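Ticket 909: Alumni scholarship form drops the essay when a student hits Save
Status: Resolved
Opened by: Ximeng Yan, school counseling office
Handled by: Peadar Daly, Castex support

Ximeng wrote:
Hi all! We have seniors applying for the Class of 1967 Alumni Scholarship and they are so excited, but two of them lost their essays this morning. They typed in the box, pressed Save, came back after lunch and the essay box was blank. Name, GPA and activities were all still there. Both students wrote theirs in a word processor first, thank goodness, so we have copies.

Peadar replied:
Thanks Ximeng, great detail, that helps a lot! Could you tell me whether they pasted the essay in or typed it straight into the box? And which browser?

Ximeng wrote:
Pasted, both of them. School laptops, the standard browser. I just tried it myself with a test student. Typed text saves fine. Pasted text goes away!

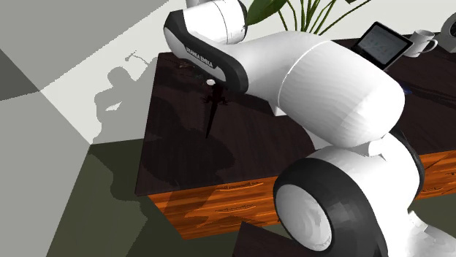
Page last changed: April, 3:40 p.m. by P. Daly

Peadar replied:
You cracked half of it for me. I pasted an essay with curly quotes into our test copy and got the same blank box on the first try (I may have cheered). The form checks the text before it stores it, and the check was throwing out the whole essay when it met a curly quote. Shaohua Liao is working on the fix now. Until it's in, students can paste into a plain text editor, swap the curly quotes for straight ones, and copy from there into the form.

Shaohua added:
Fix is on the test copy. Curly quotes, long dashes and accented letters all save. I also ran an essay with Unix line endings, and one with a name in Chinese characters, and both came back exactly as they went in. Going live at 5 p.m.

Ximeng wrote:
It works!! I had 3 students paste their essays again after the update and every one of them stuck. One is about her grandfather's bakery and it's wonderful, the alumni readers are going to love it. Can the missing essays be brought back on your side?

Peadar replied:
Sadly no, they were never stored, so those two students will need to paste again from their own copies. Their other answers are safe. Closing this one, but reopen it any time, and good luck to all your seniors!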